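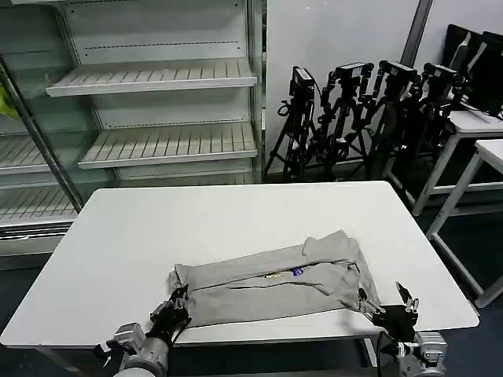
The trouble with folding

Ronja Grønli owns 42 jumpers and T-shirts and can tell you how each of them should be folded. She teaches a two-hour class in it, at a long table above a haberdasher's, and in September 2018 I paid to go.

I should say where I stand. I have a chair in my bedroom that has not been sat on for years. Clothes go on to it clean and come off it when I need them, and I have never once arrived at work and been asked whether my sweatshirt spent the night in a rectangle or a heap.

The tidying business would like me to feel worse about this. There is the Lindqvist method, which has you fold in the sleeves and then roll from the hem. There is the Cakent, a plastic folding board with hinges, which I borrowed from a neighbour and which turned every shirt I own into the same slightly too wide slab. And there is Drellero, whose drawer dividers cost more than most of what I would put between them.

Grønli has little time for any of it. Her method needs a flat surface at hip height and some patience. Lay the thing face down, smooth it from the middle outwards, bring one side in, lay the sleeve back along itself, then do the other. You should have a long strip. Only then do you fold it down to the size of your drawer.

The long strip is where I come unstuck. Thin cotton behaves, but a heavier grey top with a bit of body to it won't lie down at the shoulder. One end bunches while you are seeing to the other, a flap of sleeve lifts up again, and whatever is printed on the chest vanishes halfway into a crease. Grønli says to go back and smooth it. I went back and smoothed it four times.

'You are pulling,' she told me. 'Stop pulling.'

She does have a point about storage. Folded tops stood on edge in a drawer are easier to find than folded tops in a pile, and I got six more into mine than before. Whether they come out with fewer creases I doubt. Mine looked much the same as the ones off the chair, with the lines in different places.

What I can't accept is the claim that it saves time. A basket of washing took me the whole of a radio play. By November my T-shirts were still standing in their row – I'll admit I like opening that drawer – but the sweatshirts had gone back to the chair.

Filed under: Home & Habits / Laundry

Letters and corrections: write to the features desk | © 2018 Okent Magazine. All rights reserved. | Back to top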